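共用テーブルにおけるティーバッグの整理に関する小調査
生活環境デザイン演習 最終レポート
提出日 2023-05-26

1. 背景

私は学生寮Pindsideに住んでいます。寮の共用ラウンジには、だれでも自由に飲めるお茶が置いてあります。個包装のティーバッグは味の種類が多いですが、テーブルの上に広がりやすく、飲みたいものを探すのに時間がかかるという意見がありました。そこで、本演習では「個包装のお茶をどのように置けば選びやすいか」を課題にしました。

2. 調査の方法

まず、寮の住人に短いアンケートを配り、46人から回答をもらいました。質問は次の3つです。
・お茶を選ぶとき、最初に何を見るか
・今の置き方で困ることは何か
・箱や仕切りがあれば、使った後に元の場所へ戻すか
次に、ラウンジのテーブルで置き方を変えて、使いやすさを比べました。A案は敷物の上に広げて置く方法、B案は浅い箱に立てて並べる方法、C案は味の系統ごとに小さいかごに分ける方法です。箱とかごは近くの雑貨店Paddenで買い、費用は全部で400円でした。

3. 結果

アンケートでは、最初に包装の色を見るという回答が一番多かったです。文字を読むと答えた人は少なく、特に英語の包装は読むのが面倒だという意見がありました。私も日本語が母語ではありませんので、この気持ちはよく分かります。
A案は、包装の表が見えるときは選びやすいですが、重なると下のものが分かりません。光る素材の包装は照明を反射して、小さい文字が読みにくくなることも分かりました。また、暗い色の包装が重なると、どこまでが一つの袋か、少し離れた席からは区別しにくいです。
B案は場所を取らず、見た目もきれいでした。しかし、立てると上の端しか見えませんので、同じような色の味をまちがえる人がいました。
C案は、戻す場所が分かりやすいという評価でした。ただし、「果物」と「花」のどちらに入れるか迷う味があり、分け方の説明が必要です。

4. 考察

三つの案の中で、私はB案とC案を合わせる方法がよいと考えました。浅い箱に仕切りを入れ、正面に色の札をつけます。名前は英語と日本語の両方で書きます。この改良案を「Bristen」と名づけ、厚紙で試作しました。箱の横幅は44センチで、植木鉢の横に置いても人の手のじゃまになりません。植木鉢はラウンジの雰囲気を作っているという意見が多かったため、動かさないことにしました。
反省点は、カフェインの有無を分類に入れなかったことです。夜に飲む人にとっては、味より大切な情報かもしれません。また、回答者のほとんどがAigner棟の住人で、ほかの棟の意見が足りません。

5. 今後の予定

6月に試作品をもう一度ラウンジに置いて、補充する人の手間も調べたいと思います。袋の大きさがそろっていないので、仕切りの幅を変えられる形も考えています。

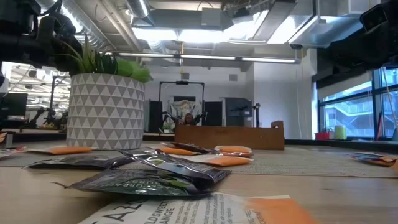
図1 敷物の上に広げた個包装のお茶(A案)。手前は「WILD SWEET ORANGE」、左は植木鉢。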